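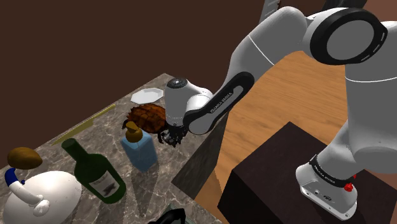
Why Yarn Buyers Are Rereading the Count Sheet

Dec 4, 2022

A yarn count is a ratio. In the English cotton system, Ne 1 means that 840 yards of yarn weigh one pound, and Ne 30 means that 30 such lengths weigh the same. The higher the number, the finer the yarn. Linen uses a different base, 300 yards to the pound, written as Lea or NeL. Wool and synthetic mills mostly quote metric count or tex. A weaver who buys three fibers may receive three count systems on three invoices, and a large share of the claims raised against spinners begin there.

Corkum, a mid-sized weaving mill that makes shirting and table linen, went through its claim records in October. It found that most disputed lots were within the tolerance written in the contract. The yarn had been spun correctly. The contract had been written loosely. It gave a nominal count and a tolerance in percent, and left out the moisture condition at which the count was to be measured.

Moisture matters because yarn is sold by weight and woven by length. The standard commercial regain for cotton yarn is usually taken as 8.5 percent, and for linen it is higher, commonly 12 percent. A cone weighed in a damp warehouse will read heavier, and therefore coarser, than the same cone weighed after conditioning. On a blend the error depends on the share of each fiber, and a buyer who applies the cotton figure to a cotton and linen yarn will get the wrong answer every time.

Corkum now writes the regain value into each order, with the blend ratio on a dry weight basis. Its supplier, Andden, had been stating the ratio as fed to the blending line, before waste. Linen loses more fiber than cotton in carding, so a yarn fed at 45 percent linen can leave the frame a few points lower. Both firms had been quoting a true number. They were measured at different stages.

Twist is the second item that buyers tend to skip. Weaving yarns carry more twist than knitting yarns because the warp has to survive the reed and the heddles. A knitting yarn with too much twist will make a plain jersey lean to one side after washing, a fault called spirality. The twist multiplier, which is turns per inch divided by the square root of the English cotton count, allows comparison between counts. Values near 3.5 are common for knitting and values above 4 for warp. An order that says only "suitable for knitting and weaving" describes neither.

The test house Ferier, which handles yarn and greige fabric, issues reports on a form that separates average count from count variation. The second figure causes more trouble on the loom. A lot can average exactly Ne 30 and still contain cones that run from 28 to 32. In a dyed plain weave these show as bars across the cloth. Averaging hides them, and so does sampling several cones from the same carton. Ferier asks that cones be drawn from separate cartons, and that carton numbers be recorded on the sheet.

Morgan, a knitting plant, keeps a simpler routine. Each incoming lot is knitted on a small sample machine as a continuous sleeve, one cone after another, and the sleeve is dyed a medium blue. Uneven cones appear as bands with a visible start and end. The method gives no count value, but it catches mixed lots before they reach the main floor. In the last buying year the plant checked up to 3000 cones this way and set aside 114. All but 2 of the rejected cones traced back to cartons in which two spinning lots had been packed together.

Greige yarn adds a further question, that of wax and size. Knitting yarn is normally waxed at winding to reduce friction against the needles. Waxed yarn is a poor choice for warp, where the wax interferes with sizing. A buyer who moves stock from one department to the other should expect trouble in the size box unless the yarn has been scoured first.

None of these checks needs costly equipment. A wrap reel, a balance, a twist tester and a conditioned room cover most of them. The larger expense is time at the contract stage. Corkum's order form used to fit on half a page. The current version lists count system, count tolerance, maximum count variation, regain, blend basis, twist direction and multiplier, wax, and net cone weight. Andden returned the first one with questions on five of the lines, and shipment was held until they were answered.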